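Home Archive Workshop notes Contact

Last updated: October

An afternoon at the Wernitz open house

I went in expecting to be annoyed and came out only partly annoyed, so put that down as a win for Wernitz. They opened their cloth-handling lab to the public for one afternoon and I drove 131 miles to see it. I spent 13 years running a cutting room, and I have been told in most of those years that robots were about to take over the folding.

The first half hour was slides. Lakshmi Unnithan, who runs the cloth project, was better than the slides. The slides said the arm can pick up "any textile in any state." She said it can pick up the ones they have practiced on, and that thin stuff still gives them trouble. I liked her a good deal more after that.

Then a sales fellow from Jarkell, who make the gripper control box, told us the system had done 1647 picks since spring. Picks of what? Did they all work? A woman near the front asked and he said he would have to check. He had a microphone and a tablet and he didn't check.

The demo itself was slow. I don't mind slow, we all start slow, but the handout talked about 800 garments a shift and I can do division. What I watched was an arm coming down over a cloth, stopping, thinking about it, shifting a little and going again. Twice it closed on nothing and came back up as proud as you please. When it did get a pinch of fabric the people around me clapped, and I may have clapped too.

The part I would have paid for was the wrist camera view, which they put up on the big screen. With the arm in front of you, all you notice is the arm. On the screen you get the same problem the machine has, a lot of plain gray cloth and hardly anything to grab.

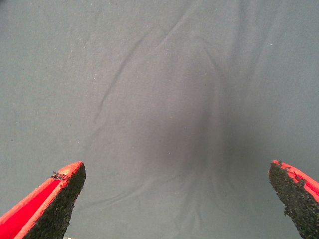
Why is flat cloth so hard for a gripper to pick up?

A flat sheet has no edge standing up for two fingers to close on. The gripper has to press down and drag a bit of fabric into a ridge first, and if it presses too lightly it slides, and too hard and it just shoves against the table. A person does this with a fingertip and never thinks about it.

Would I buy one? For towels, all the same size, in a building with somebody standing by - maybe in a few years. For what my old shop cut, no. The Wernitz people were decent hosts and the coffee was hot, and Unnithan gave me a straight answer every time I asked her for one. I'd still like to know about those picks.

3 comments

Lurdes Tavares
We had a Purkley rep through our laundry with the same pitch and a different arm. He wouldn't let us hand it our own sheets. Did they let anyone bring their own cloth?

bangash_fan
You're being hard on them. Two misses in a live demo is pretty good. Bangash had theirs behind glass.

Author
Lurdes - I offered my jacket and they said maybe next time.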